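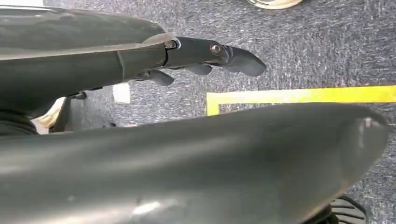 Wrist cam view, fingers part closed, corner of the yellow tape ahead

Search this forum Search Advanced search

Multi-fingered hand on the shared arm: wrist camera sees mostly hand

Last updated January 14, 2022

tarik_erturk
Hello everyone, and thank you again to the folks who helped me with the wiring back when I could not tell one end of a connector from the other. I have been meaning to write up where we are with the arm at the Irkmont workshop, and I finally have an evening with a pot of tea and no one needing the laptop, so please forgive the length.

The picture at the top is from the little camera at the wrist. As you will notice, a great deal of what it sees is the hand itself. The whole lower half is one big curved panel, and the shell of the arm takes a good piece of the upper left. What is left over for looking at the world is a patch of carpet, and in that patch I have a corner laid out in yellow tape, which is my target for now. The game is simple: bring the tip of the long finger over the corner of the tape and stop there. Later on I want it to pick things up, but I am trying to be patient with myself and with it.

My question is about the camera. I can move it forward on its bracket, I can tilt it up, or I can leave it be and do the clever part in software. Each of these has a champion in the workshop and I have been nodding at all of them for two weeks. I wrote the control program (I called it Risico, don't ask, it was late) so the software route is the one I know best, but knowing it best may be why I keep leaning that way. What would you do?

Tarık

sawdust_and_solder
Welcome back, Tarık! I remember the connector saga fondly. Tilt it up. You are spending half your pixels on a gray panel that never changes, and there is no software in the world that will get those back for you. When I did my own arm (a much humbler thing, two joints and a clothespin, bless it) the camera tilt was the best ten minutes I spent on the whole build.

dzifa_k
I am going to disagree with my friend up there, kindly, over a cup of coffee. Leave the camera where it is, Tarık! If you tilt it up you will have a lovely view of the carpet across the room and you'll lose the two shorter fingertips, and those are what you will want to see the day you start gripping things. Right now you have the long finger and both of the short ones in view together. I would not trade that for a bit more floor. I have been down this road with the hand we put together at Prenitden and we ended up moving the camera back to where it started, after I had already drilled the new holes, of course.

What I would do is mask the panel. It is fixed to the hand and the camera is fixed too, so paint that area out once and tell your program never to look there. It took me one afternoon, and I am slow.

Dzifa Kpodo

sawdust_and_solder
Dzifa, fair point about the fingertips, and I will grant you the holes. But a mask only stops the program from being fooled, it doesn't give him anything new to see. He still has a narrow slice of floor to steer by. Look at the tape: the short leg that turns down goes behind the panel almost right away. If his corner finder wants a good length of both legs, it is never going to be happy from this angle.

tarik_erturk
You have both put your finger on it (sorry). The corner finder is exactly where I am having trouble. It picks up the long run of tape nicely, all the way to the right side, and then it has only a stub of the other leg to work with. Some days it decides there is no corner at all and just slides along the line like a tram.

I logged the runs this past week, and out of 1362 captures it found the corner in 1214. I was very pleased with that until I looked at the ones it missed, and they were nearly all with the hand low and close, which are the ones I care about the most.

lehtinen_bench
Long-time reader, and I run a small bench at home with a Lehtinen frame under my arm, so take this for what it is worth. I wonder about the tape before I wonder about the camera. Yours looks a little worn to me, with darker marks on it. Mine got like that from being rolled over and stepped on, and my color threshold started breaking the line into pieces without my noticing. Fresh tape is cheap. I would also look at the shine. You have a pale band along the rim of the upper shell and another small highlight down on the big panel, and if your exposure is set on automatic those will pull it around as the arm moves under the lights. Lock the exposure first and see what changes. I did mine with a desk lamp and a great deal of muttering.

On the tilt question I am with Dzifa.

tarik_erturk
Oh dear, the exposure is on automatic. I never touched it. Thank you, that goes to the top of the list for tomorrow, and new tape with it.

mrs_flywheel
May I put in a word for tidying up? I say this with love, as someone whose own garage would make you weep. There is a small white block standing up in the gap on the left, something cream-colored behind the panel, and another beige thing at the very top that might be the edge of a shoe. Then there's black fabric hanging at the far left and something with grooves in the lower right corner, like tire tread. None of it is between the finger and the tape, I'll give you that, it is nice clear carpet there. But the pale ones would worry me if your threshold is loose, cream is not so very far from a washed-out yellow once the exposure wanders. Give yourself a bare patch of floor until it works, and then put the clutter back a piece at a time and find out which one upsets it.

sawdust_and_solder
I am going to argue with this one too, I'm in that sort of mood! Leave the clutter. It's a shared workshop and people set things down. If it only works on a bare floor then it doesn't work in Irkmont.

mrs_flywheel
It needs to work somewhere first, dear.

dzifa_k
I think you are both right at different weeks of the project. Get it going clean and then dirty it up.

Tarık, one more thought on the low and close misses. Do you need to see the corner at all by then? On our hand we take the last good sighting and finish the move on joint angles alone, for the last 60 millimeters. It is a short enough distance that the error never had time to grow into anything I minded. You find the corner from a bit higher up, where more of the short leg shows past the panel, you remember where it was, and then you come down with your eyes closed, so to speak. That way the camera stays put and you keep your fingertips in view for later.

tarik_erturk
Dzifa, I like that very much, and I'm a bit embarrassed because my joint readings are good and I have been ignoring them in favor of the camera, as if it would be cheating to use them. I can have Risico hold on to the last sighting with only a small change.

So the plan, if nobody shouts at me: exposure locked, new tape, the mask over the big panel, and then the finish on joint angles. I'll try it on bare carpet first and then with whatever the others have left lying about. The camera stays where it is for now. Sawdust, I promise I will do an honest comparison with the tilt afterward, there is some slack in the bracket and I won't need to drill anything.

lehtinen_bench
Good plan. Change one thing at a time, though, and log the same number of captures each time or you'll never know which of them did it. And check the two bolts on the long finger while you are down there on your knees. Mine worked loose at the joint nearest the tip and I spent an entire weekend blaming the camera for a finger that sagged.

sawdust_and_solder
I will hold you to the tilt test! And post a picture from higher up when you have one, I'd like to see how much of that short leg comes out from behind the panel.

tarik_erturk
Will do. I have the small hex keys in my coat pocket already so I don't forget the bolts. More when I have numbers.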